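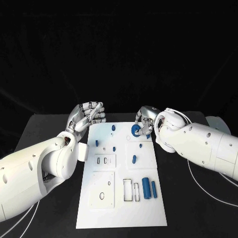 Vicente Herrera wrote:

> The clearance figure in the Ledesma sheet is wrong for the round
> holes. I measured the pegs at both ends and in the middle, and the
> ends are larger than the middle on every one. If you cut the hole to
> the sheet you get a fit that starts tight, goes slack, then goes
> tight again. Has anyone looked at this before I re-cut a full set of
> plates?
>
> Second point. The plates move on the board when a peg goes in at an
> angle. Not by much, but enough that the next hole is no longer where
> the drawing says it is. Are people fixing them down, and how?

Vicente,

Yes to the first. Santino measured one of the older sets in September and found the same pattern. The sheet gives a single diameter taken at mid-length, so it understates the size that has to pass through the hole. Please measure at the end, take the largest reading and cut to that. The slack in the middle then doesn't matter, as the end is what meets the edge of the hole.

Two cautions before you cut.

Check the hole edge first. On our plates part of the tight start was a raised lip on the upper face, left over from cutting. A light pass with a hand deburring tool removed it, and a few holes I had down as undersized were fine afterwards. Keep that pass light. A deep chamfer makes the peg far easier to start, and your results will then not compare with anyone else's.

Slots need a separate gauge. A slot that is correct in width can still be short, and the symptom feels the same by hand: the piece enters, tilts and sticks. I check width and length separately and write both on the back of the plate in pencil.

On wear: I kept a log on one plate up to 2,060 insertions, all by hand, same peg, same hole. The entry edge was visibly rounded by the end of it, and most of that had happened early on. I would retire a plate on the look of the edge — the count is a poor guide when some people push straight and others lean.

On plates moving: our board is 595 mm long and the plates sit on it at 100 mm pitch. Thin double-sided tape held well enough but lifted each plate by its own thickness, and it crept under side load. We now use a locating pin at one corner and a screw at the opposite one. The pin sets position and the screw only holds the plate down, so its hole can be generous. Do not use two tight screws. Nearly every plate we fixed that way ended up bowed in the middle, and a bowed plate binds the cylinders first.

Rings: stand the ring on edge and check it with a square before blaming the peg. If the bore is out of true with the faces, it will jam on a good peg. Javiera has a short note on this and will send it if asked.

One request for the drawing. Please mark which face is up. The Zustutcombe set has no mark, and three of the plates went back reversed after cleaning.

I can post the revised hole table once Bautista has checked the slot lengths.

Prasetyo

Related messages in this list
Re: Pencil or engraving for plate numbers
Gauge pins, which grade is enough
Cleaning plates without moving the locating pins
Ledesma sheet, corrections so far

Gromville Fits and Fixtures list — messages remain the copyright of their authors — contact the list owner — back to top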